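Workshop diary · 2 min read

16 Oct 2025

The Karno build continued this evening. The left linkage was taken apart and reassembled with a 5 mm shim, and the blue finger pads were refitted. Travel now measures 59 mm, against 29 mm in May. The corduroy sweater was used for the folding trials, beginning with the sleeves. Recording is to continue until 200 folds are on file. The spare bracket from Stonent remains on order.

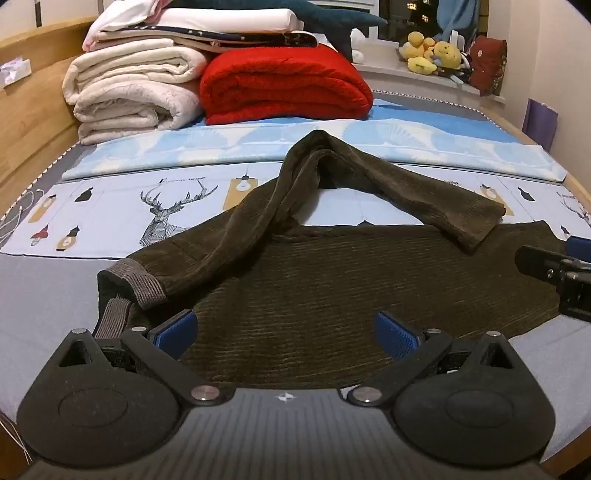

Roel Geerts writes that thick ribbed cuffs gave his own build trouble until he slowed the closing speed, and asks which spring was used.

Filed under: Home Builds, Grippers
Contact | © Idham Kinnunen | Back to top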